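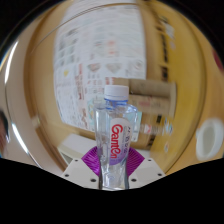
How often should you check the pads before a recording session? Every 60 grabs, and again any time you swap objects.

Last updated: 2023-01-17
2 min read

4.2 Pad check

1. Set the tool down and keep your fingers out of the jaws. I mean it - they pinch!
2. Wipe both ribbed pads with a dry cloth.
3. Close the jaws slowly on a plastic bottle, down low near the base, and keep it upright.
4. Look at the ridges on each side. If one pad sits higher, loosen it and start over.
5. Write the result in your Kodlow log.

Note: at Dultarbridge we go by the Etside rules, so an unlogged check counts as a missed one.

Caution: never use glass for this step.

297 shares | 3 comments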